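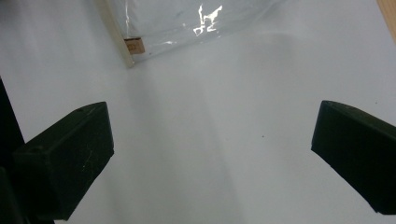 Is it worth building your own gripper when you could buy one?
For most people with a workbench and some patience it is, as long as they count their evenings as part of the cost.

Workshop > Opinion > Home Robotics

Search this site Enter keywords Go

Build the fingers last

I have been building grippers in a shared workshop for two years, mostly on Sunday afternoons, and I think hobby builders put their effort in the wrong place. We start with the fingers. They are the part you can draw in an evening and print overnight, and they look like progress. Then the rest of the tool gets designed to suit them.

My first build went this way. I drew fingers with a nice curve, printed them, and then found that the linkage let each one sag by 2 mm at the tip. I printed thicker fingers. The sag stayed the same, as anyone who had looked at the pivots would have guessed. Riet Boersma, who has the bench next to mine, told me to throw the fingers in a drawer and fix the pivots. I spent another month on fingers before I did it.

A plain block with a flat face will pick up most of what people at home want picked up. Where it fails, you learn something you can use. Plastic bags are a good test. A bag gives way when you squeeze it, and whatever is inside slides off to one side. A clever finger shape may help a little with that. Slow closing and a motor that can tell when it has met resistance help a lot more, and both of those belong to the part of the build people rush.

Khoa Đinh disagrees with me. His view is that fingers are cheap, so you may as well make many and keep the good ones. He printed 23 pairs for the arm he calls Soltik. I have used Soltik and it works well. I also know that the pair on it now is the fourth he made, and that the other evenings could have gone into the wiring, which still comes loose if you bump the table.

Money matters too. My current build has cost almost 90 dollars, and the fingers are a very small share of that. The motor and the bearings took most of it. If I were starting again I would buy better bearings and leave the fingers square, with a couple of holes in them for screwing on pads later.

I would also stop sanding. Fingers get scratched the first week they are used, and a scratch does no harm. I have one set that I polished in September and was then afraid to use on anything hard, so it sat on a shelf while I tested with the rough ones. The rough ones are still on the tool.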